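Boltberg will switch off its stand-alone team chat product, Sturum, at the end of June, and move everyone who still uses it into the messaging panel of its main office suite. The company told customers by email on 2018-01-29. For most of them the change will be small. For a few, mainly the ones who bought Sturum before Boltberg owned it, there is a lot to move.

Noémi Katona manages internal systems at Dudás, a freight forwarding company with 620 employees. She brought Sturum in five years ago, when it was sold by a small independent vendor, and she now has to take it out again. I spoke with her by phone two days after the notice arrived, and again the following week, once she had seen the migration tool. Her colleague Benedek Orbán, who looks after the company's accounts and permissions, joined the second call.

Katona said the email did not surprise her. New features had stopped arriving in the Sturum mobile app the previous summer, and the last three release notes listed only security fixes.

"When the release notes get that short you start asking your account manager questions," she said. "I asked in the fall. I was told there were no plans to announce. I wrote that down and started an inventory the same week."

The inventory is a spreadsheet. It lists every group in the company's Sturum network, who owns it, when the last message was posted, and whether anything outside the company depends on it. Katona found more than 1000 groups. Most had been silent for a year or longer. A good number belonged to people who had left Dudás, and those groups had no owner at all.

"In the old product anybody could open a group, and we told them to," she said. "That was the selling point. Somebody would open one for a single shipment, use it for nine days, and leave it there."

Under the new arrangement, a group becomes a "channel" inside the suite, and each channel has to sit under a team. Teams are tied to the company directory, so a channel cannot exist without an owner who has a current account. Boltberg's migration tool will not move a group with no owner. It puts it on a list, and somebody has to assign one by hand or let it go.

Orbán has been working through that list. He writes to the head of the department that seems closest to the group and gives them two weeks. If he hears nothing, the group is exported to an archive and left out of the move.

"Customs was quick," he said. "Warehousing took a reminder. With sales I ended up sitting down with them and going through it on a screen."

He said the permissions are a bigger job than the groups. Sturum kept its own list of users, separate from the directory. Over the years some people ended up with two accounts, often one made before a change of name and one after. The tool matches accounts by email address, and where the address differs it creates a placeholder, so old messages show up under a gray name with no link to the person who wrote them.

"The text is all there," Orbán said. "You just can't click on the name, and search by author doesn't find it. For the customs people that matters. They look for who confirmed a code, and when."

He has a mapping file that he feeds to the tool before each test run. The first version had errors in it. The third one went through without warnings, though he wants to run it again after the next update to the tool.

Licensing was the part Katona was most careful about. Dudás paid for Sturum per user, per year, under a contract that carried over when Boltberg bought the product. The suite is also licensed per user, but in tiers, and the lowest tier does not include message retention beyond 90 days. Drivers and dock staff at Dudás are on the lowest tier. They had full history in Sturum.

"So for the office staff it's the same money or slightly less," she said. "For the drivers it's either a higher tier or they lose the history. I've asked for a price on the higher tier for one year. I don't have an answer yet."

She would not give the contract figures. She did say that the notice offered a credit for the unused part of the Sturum term, and that the credit could be applied only against suite licenses.

I asked if she had looked at leaving Boltberg altogether. She had, briefly. Dudás invited two other vendors to demonstrate their products, and one of them, Clurkidgate, got as far as a trial with the dispatch office. Rozália Pap, who runs dispatch, liked it. In a written comment Katona passed along, Pap said the phone app was faster than either of the others and that her staff learned it in a morning.

The trial ended over calendars and files. Dudás already keeps its documents and meeting rooms in the suite, and Clurkidgate would have needed a connector for each.

"I've maintained connectors," Katona said. "They work until one side changes something on a weekend. I have a team of four. I'd like to have fewer of them, even if the chat is a bit slower."

Pap was told about the decision before the rest of the company. Dispatch will move last, in the middle of June, after the quarter's heaviest weeks of container traffic. Finance goes first. Katona picked finance because it had the fewest groups and because its manager, Barnabás Szalai, offered.

Szalai's department has now been on the new channels as a pilot for 11 days. I asked Katona for his main complaints and she read them from a ticket. Notifications arrive twice when the desktop and browser versions are both open. The old product let you pin a message for yourself, and the new one pins it for everybody. Threads collapse after four replies and there is no setting to change that.

The double notifications have a workaround, which is to turn them off in the browser. The pins do not. Katona has told finance to use the "saved" list, and has put that in the short guide she is writing for the other departments. The guide runs to three pages at the moment. She wants it at two.

There was a question of what to do with bots. Dudás had seven small ones in Sturum, most written by a former employee. They posted things like vessel delays and fuel prices into the relevant groups. The suite has its own bot framework and the old code will not run on it. Orbán has rewritten two, the vessel delays and the one that reminds people about expiring certificates. He is waiting to see if anybody asks for the others.

"One person has asked for fuel prices," he said. "She can have a link for now."
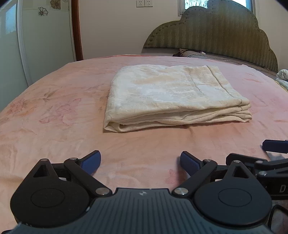
What happens to the old messages once Sturum is switched off?

Boltberg keeps them readable for 90 days through the admin console and then deletes them. Dudás is making its own full export before that, in two formats. One is a set of plain web pages that people can open and search on the intranet. The other is a structured file that goes to the legal department, where Irén Barta is responsible for records. Barta wants customs correspondence kept for the full period her department sets, including messages in groups that nobody is moving, and she has asked for the export to be tested by restoring a sample of it to an empty server.

Katona has scheduled that test for the spring. The first attempt at an export stopped partway through with a storage error. Boltberg's support desk suggested splitting it by year, and the first two years have come out that way. Attachments are exported separately and have to be matched to their messages by an ID number, so Orbán is writing a script for it.

She has asked Boltberg for one thing she does not expect to get, a later date. The end of June falls right after dispatch moves, and it leaves her two weeks if something goes wrong. The account manager has passed on the request.

"They'll say no, and then we'll move dispatch a week earlier," she said. "Rozália knows. She has it in her calendar as a maybe."

The next group to go is human resources, followed by the two regional offices. Katona will send them the guide a week ahead and hold one half-hour call for each office. Attendance is optional. The old app stays installed on phones until the whole company is across, and after that Orbán will remove it remotely.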